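Notebook, stone care bench
September 21, 2020

Continued the oil stain poultice trial from January. Sample is the Umesden offcut, honed side up, sealed once with Kolo and left 30 days before staining. Stain is plain cooking oil, one spoonful per spot, wiped after 4 hours.

Poultice A: baking soda and water, mixed to peanut butter thickness. Poultice B: white clay and acetone, same thickness. Both covered with plastic wrap, edges taped, three pinholes in the wrap. A dried through overnight. B was still soft in the middle and I gave it another day.

Result: A lifted the edge of the spot and left a dark center. B took nearly all of it. Gloss reading on the bare area was 87 before and 87 after, so no etching from either mix.
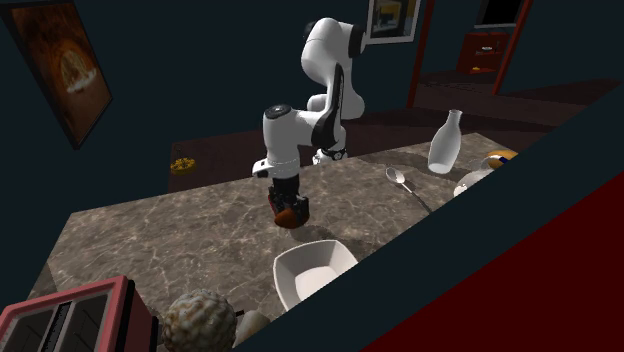
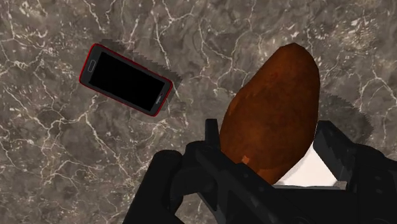 Both views: mottled gray-brown marble with pale veins.

Busy veining hides a faint stain well, which makes scoring by eye unreliable. Jintana Ruangrit scored the same spots blind and differed from me on 3 of them - all on veined areas. Next round goes on the plain Monholm slab. Also need to check whether the tape residue is affecting the reading at the rim.

To do: order more clay, relabel the acetone can, repeat B with a thinner layer.

Comments (2)

Daranee Saithong
Did you rinse B with water or just brush it off? Mine left a haze.

khunthong_bench
Try a second coat of B before you thin it. Worked on our limestone.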